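Life With Too Many Cords
Home & Work, posted 01/05/2023

The average shared office gets new chairs every few years and new paint once in a while. The cords stay where they fell. At Rellow, a work space on the second floor of the old Platach building, the tenants decided in January to do something about theirs. The room has a good ceiling, blinds along one wall and plank flooring that took 17 days to refinish. It was also getting hard to cross with a cup of coffee.

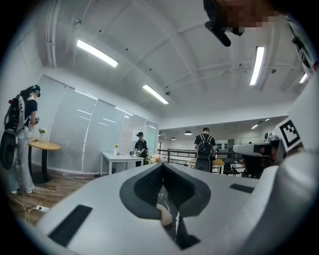
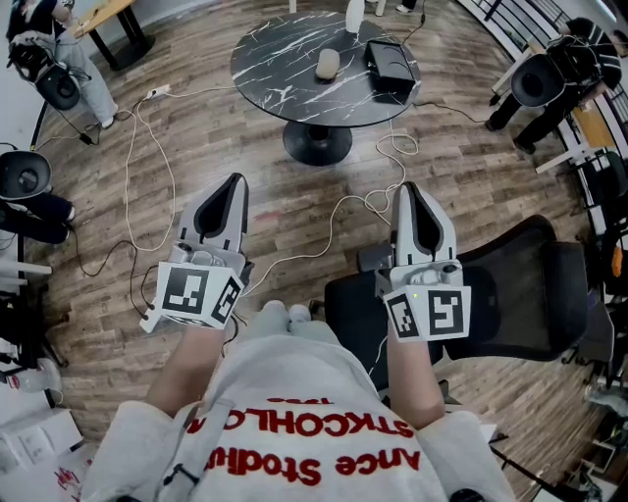 Not everyone agrees that the floor is the problem. One tenant said the trouble starts with small round tables, which look nice and give a cord nowhere to go but over the edge and down. A square table with a tray underneath would fix half of it, the tenant said, and the other half could be fixed by moving the power strip off the walkway.

There is something to that. A pedestal table has one leg, so there is only one place to tie anything. Magaña, the shop downstairs, sells a cloth sleeve that closes with snaps and holds 4 cords. It costs $39 and comes in gray or black. Rellow bought two and put the first one on a table leg, where it worked well until someone needed to unplug a charger.

The other choice is a flat floor cover. Fakham makes one that is 65 inches long – enough to get from a wall outlet to a table in most rooms – with a sloped edge that chair wheels can roll over. It should be laid along the boards. Laid across them, it tends to creep.

Before buying either one, pull every plug and see what each cord belongs to. The tenants at Rellow gave an evening to this and ended up with a full shoebox of cords that fit nothing in the building. The box is still on a shelf by the door.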